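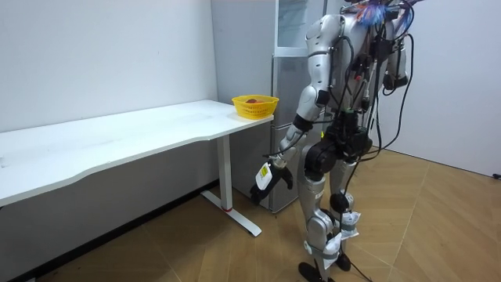

*Humanoid at the desk, yellow basket up top, fridge behind.*

## Can a humanoid robot do kitchen chores yet, or is it still all demo?

**Asked by Lærke Bundgaard, 6/29/26**

My brother wants our family to put money down on a walking robot for our mother's place in Nendmont. She has bad knees and a bad shoulder. The jobs would be small ones: carry fruit from the table to the fridge, wipe the counter, load the dishwasher. The sales guy from Studska talks like this is all solved. I've watched the clips and I don't believe it. Has anyone lived with one of these, or worked near one? I don't care about dancing.

---

**Answer 1 (accepted), Toshiko Hosoda**

Keep your money for now. I worked next to a two-legged unit at the Paredes parts warehouse from February on, and the job it had was moving totes from a shelf to a cart. On a good day it did that job. Then someone would leave the cart a foot to the left and it would stand there thinking.

Look at the picture up top. Basket near the corner of a bare desk, fridge right behind it, clear floor. That's about as easy as a kitchen job gets, and your mother's table won't look like that. Hers has mail on it, and a cloth, and a chair pushed half under. Also look at the cables hanging off the back and down to the floor. I would not want that near somebody with bad knees.

Questions I'd put to the sales guy, in writing:

- Is a person steering it in the clips, and for how much of the time?
- Can it open *her* fridge? Door seals are stiff and a robot that pulls too hard can tip itself.
- What happens when it falls? Ours took two people to get back up.
- Can it run 90 minutes with no one from the company in the house?

If he can't answer the last one, you have your answer. Wiping a counter is harder than it sounds too, because it has to know what's a crumb and what's a pill.

---

**Answer 2**

disagree, they get better every month. my cousin has the Kuleck arm on his bench and it sorts screws all day. give it 3 years

> **Comment, Lærke Bundgaard:** An arm bolted to a bench isn't walking around my mother. But thanks.

---

**Answer 3**

For the fruit problem, get a rolling cart with a handle. We paid 30 dollars for ours and my dad leans on it going to the fridge (lock the wheels when he sits down). Dishwasher: have someone come by twice a week. Ask again in 5 years about the robot.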